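El flequillo, ese ex al que siempre vuelvo

Me lo corté en enero, en el baño, con las tijeras de la cocina y dos copas de vino encima. Ya sé, ya sé. Llevaba semanas guardando fotos de flequillos largos, de esos abiertos en cortina que parecen caer solos (mentira, llevan veinte minutos de cepillo redondo), y una noche me pudo la impaciencia.

Al día siguiente me planté en Berrada, la peluquería de mi calle, con un gorro hasta las cejas. Me lo arreglaron sin reñirme, que ya es mucho, y me vendieron un champú seco de Letard que ahora llevo en el bolso a todas partes.
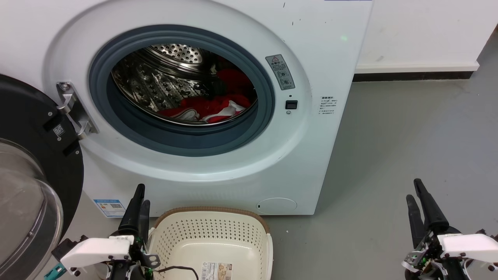
Lo bueno del flequillo es que te cambia la cara entera sin tocar el largo. Lo malo es la humedad. Y el casco de la bici. Y agosto, supongo, aunque todavía no hemos llegado. Yo me lavo solo ese mechón en el lavabo por las mañanas, lo seco hacia un lado y luego hacia el otro, y salgo corriendo antes de que cambie de opinión.

Mis amigas andan divididas: unas dicen que parezco más joven y otras que parezco mi madre en su boda. ¡Pues mi madre iba guapísima! De momento me lo quedo, y la próxima vez que me entren ganas de tijera pido hora.

Última actualización: 5 de junio
© Revista Skusau · Contacto · Volver arriba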